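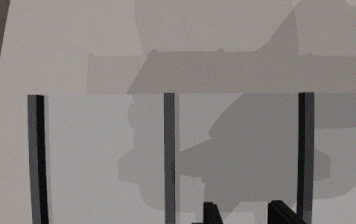
Print this page | E-mail this page

Shelf Stocking Cell: Equipment Planning
Progress report to Lidero, 18 March 2025
Prepared by Yara Harb

1. Status

The simulation stage of the project is open and the purchase stage has not started. No equipment money has been committed. The grant terms ask us to settle the cell layout before any order is placed, and the work in this period has gone into that.

The simulated cell has one arm on a pedestal, a two-finger gripper, a steel shelving unit and a small set of packaged goods. Lev Hordiienko maintains the model and keeps the parts list in step with it.

2. Layout

The pedestal shares a tabletop with the shelving unit. We considered a separate floor stand for the arm and set it aside for now, as it would add a second anchoring job and a second line in the installation quote.
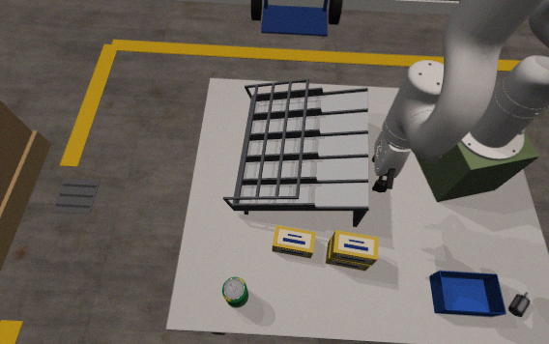

The test goods are deliberately plain: small boxes and a can. The two shapes load the gripper differently, and the choice of fingertips depends on both. We have asked Zorik to quote for flat and grooved fingertips as separate items. The tray is budgeted as a consumable.

Clearance near the uprights is the open question. A wrist approach that suits the open side of the shelf may not suit the bays between the bars. Lev is running the approach set again with a longer finger — if that does not settle it, we will ask for a shelving unit with wider spacing.

3. Quotes

Jovari, shelving unit and fixings: 1104
Sakalauskas, pedestal and mounting plate: 1774
Zorik, fingertips: quote pending

Figures are in dollars, before tax and delivery. The Sakalauskas price holds for 52 days. Jovari has not given an expiry date and we have asked for one in writing. The arm itself is under a separate budget line and is not covered in this report.

4. Changes to the plan

We request permission to move 20 percent of the travel line to spare gripper parts. The total does not change. Floor marking and guarding stay with the site budget, as agreed at the start.

5. Next period

Finish the approach set and freeze the shelf spacing. Obtain the Zorik quote. Submit the purchase list for approval, with delivery planned for August. The site electrical check can run in parallel and needs no decision from Lidero.

Contact the project office | Copyright 2025 | Back to top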